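Inicio Noticias Agenda Viveros Publicaciones Contacto
Inicio > Noticias > Visitas > Jornada de puertas abiertas en Trosholm

Puertas abiertas en la estación de Trosholm: portainjertos, plantas madre y riego

La estación experimental de Trosholm abrió sus instalaciones en octubre a viveristas y agricultores de la comarca. La visita empezó a las nueve y media en el vivero de multiplicación y terminó pasado el mediodía en las parcelas de ensayo.
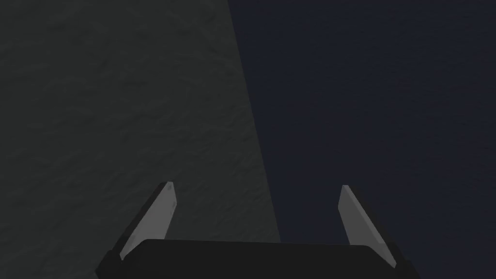

Benvinda Quintela

El grupo entró por el invernadero de plantas madre, que tiene doble puerta y malla antitrips. Antes de pasar hay que ponerse bata y calzas y mojar las suelas en el pediluvio. La colección reúne 215 accesiones de frutales de hueso y de pepita, cada una con dos ejemplares en maceta y una ficha con los análisis de virus de los últimos cinco años. Las yemas se cortan por encargo y salen etiquetadas el mismo día.

Rodrigo Esteves, responsable de sanidad vegetal, explicó el calendario de muestreo. Los viroides se analizan en primavera y en otoño; el resto, una vez al año. Una planta con resultado dudoso pasa a una cabina aparte y no se toma material de ella hasta tener dos análisis limpios seguidos. Un asistente preguntó por los plazos de entrega y la respuesta fue que, para variedades con mucha demanda, conviene pedir con un año de antelación.
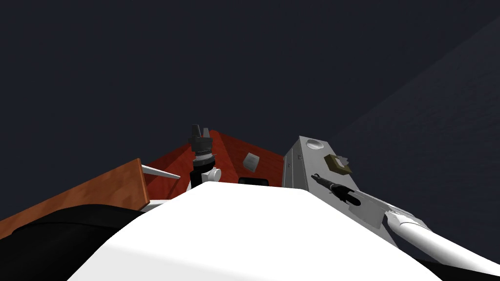 De ahí se pasó a la nave de injerto. Este año se han injertado 3628 plantas, casi todas de ciruelo y melocotonero, sobre tres portainjertos. El que más interés despertó fue Zestik, una selección de vigor medio que la estación prueba en suelos calizos. Los árboles tienen cuatro hojas y todavía no hay datos de producción suficientes para recomendarlo - así lo dijo Esteves un par de veces -, pero la clorosis ha sido menor que en el testigo.

Las parcelas de campo están a diez minutos a pie, junto a la acequia de Mota. El marco de plantación es de cinco por tres y el suelo es franco arcilloso, con bastante piedra en la parte alta. Allí se compara el riego por goteo superficial con el enterrado. El control lo lleva un programador Seltus conectado a sondas de humedad a dos profundidades. En el goteo enterrado hubo obturaciones por raíces el segundo verano y se cambiaron los emisores de dos filas.

La parte final se dedicó al compost de restos de poda. La estación aporta la mitad de las filas con compost y deja la otra mitad con abonado mineral. Las diferencias en materia orgánica empiezan a verse en los análisis; en calibre de fruto, por ahora, no.

A la jornada acudieron más de 300 personas repartidas en varios turnos. El turno de las once fue el más lleno y en la nave de injerto costaba oír las explicaciones. Las fichas de los portainjertos se pueden pedir en la oficina de la estación, en papel o por correo electrónico.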